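Stripping an old tower for parts and putting it back, what order?

Posted by slotcover145 on Jun 1, 2024

I've got an old desktop tower that I want to rebuild, mostly to learn how (I paid 15 quid for it, so no tears if it goes wrong). The memory, processor and hard drive all have their own holders, so at least I'm not hunting for bits in the carpet!

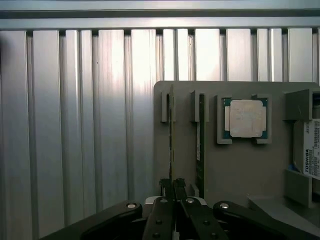
What I can't work out is what goes back first. My mate says drive, the Dravix forum says processor, and I've already changed my mind twice. Do I need to buy anything?

Posted by kettle_and_solder

Processor first, every time. You want the socket clear while you're working on it, and it's a lot easier with the case flat on its side.

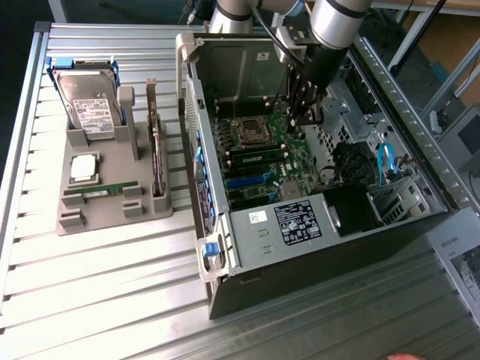
Tower on its side, CPU socket still empty.

Lift the lever, match the little triangle on the chip to the one on the socket, lower it in and don't push. Then a thin smear of paste (I use Dasum, any will do) and the cooler. Memory next, and that does need a push, until both ends click. I leave the hard drive till later because its cables always end up where my hands want to be. 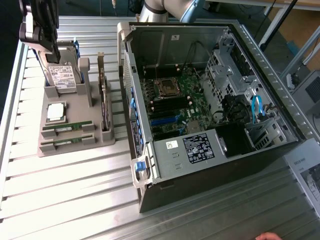

Hard drive upright in the tray, with the processor and two memory sticks below.

Oh, and pull the mains lead out before any of it.

Posted by Trandora_Tim

just take a photo of the cables before you start, did mine in January and had one left over, still dunno what it was for

Posted by biscuit_tin_12

Agree with the processor going first. I'd do the rest like this:

1. Memory, then any expansion cards. Screw the card bracket down properly or it'll work loose. 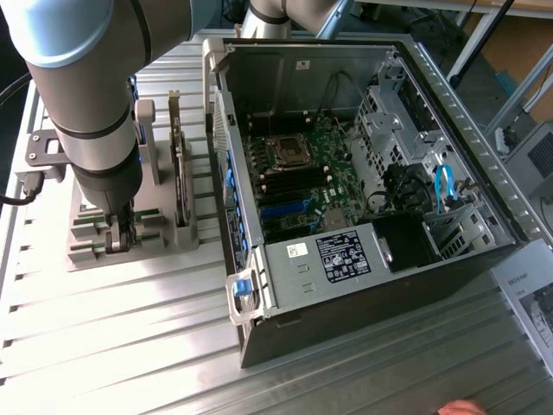

2. Drive in its caddy, then the data cable and the power cable.

3. Switch on with the side panel still off and check the fans spin before you close it all up.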